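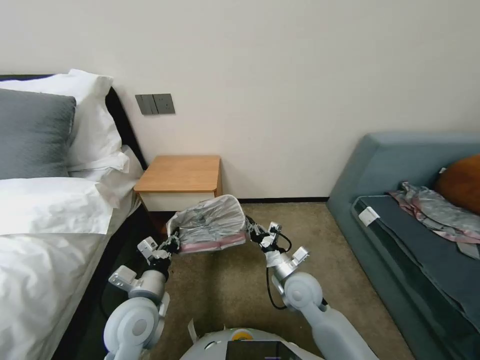 ## Vello two-arm housekeeping kit, worth it for a small guesthouse?

**stindy_rooms** · May 21, 2023

Hi all! We run 8 rooms in Stindiscombe and I've been going back and forth on the Vello since December. The quote from Zamudio is $2,837 for a season's rental plus $184 a month for the service plan, and I'd love to hear from anyone who has lived with one (the good and the grumbly, please). Mostly I want it for bedrooms: trash, liners, that sort of thing.

**carpetandkeys**

We've had ours for 3 months and I'm fond of it, I really am! Bins are its best job. It takes one side in each gripper and holds on nicely, even with a slippery liner bunched up over the rim. It's slow, mind you, so start it while you're doing the bathroom.

**mopbucket_blues**

I'd have to disagree a little. Ours was fine holding a bin but hopeless at fitting a new liner, and I ended up doing every one myself. For that money I'd look at the Flolleo, which has softer grippers.

**carpetandkeys**

Fair enough, though did you ever run the liner setup with their support line? Ours got much better after that.

**mopbucket_blues**

Twice! Lovely people, same crumpled bags.

**stindy_rooms**

Thank you both, this is so helpful. I'll ask Zamudio for a trial week before I sign anything. Does the service plan cover the gripper pads?

**carpetandkeys**

Ours does, but get it in writing.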